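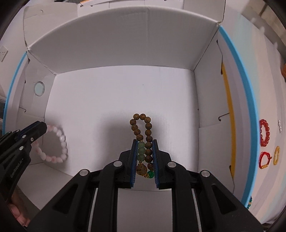 Draren Mutual Savings Society, usually called the Draren, is a member-owned savings and loan institution based in Tustness. It was founded in 1961 by workers at the Mthembu rope works, who had until then kept a shared savings fund in the works office. The society takes deposits, makes home and personal loans, and has no outside shareholders.

History

The society opened with 300 members, each of whom paid a small entry fee and agreed to save a fixed sum every week. Lending was at first limited to household goods and repairs. Home loans were added after the rope works closed, when membership was opened to anyone living in the town.

A merger with the Posari Savings Club gave the society its second branch. The club's members kept their old account terms for 4 years, after which all balances were moved to the standard passbook account.

Accounts

The main product is the passbook account, which can be opened with a small deposit and allows withdrawals without notice. Interest is worked out daily and paid once a year, in April. A notice account pays a higher rate – members who withdraw early lose part of the interest on the amount taken out.

Children's accounts are offered to the sons, daughters and grandchildren of members. They convert to passbook accounts when the holder becomes an adult.
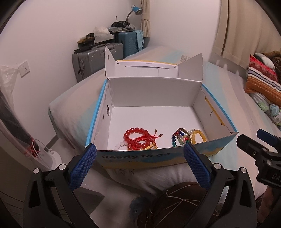 Beaded jewelry in an open cardboard box.

Lending

Personal loans are open to members who have held an account for at least 2 years. The rate is fixed for the full term, and there is no charge for early repayment. Contents cover is sold alongside home loans but is optional. Under the standard policy, jewelry and watches are covered up to a single limit unless listed separately.

Governance

Each member has one vote at the annual meeting, whatever the size of the balance held. The meeting elects the board and approves the accounts. Any surplus is placed in reserve or paid out as a bonus on savings – no bonus is paid in years when the reserve falls below the level set in the rules. The Tustness branch stays open late on Thursday.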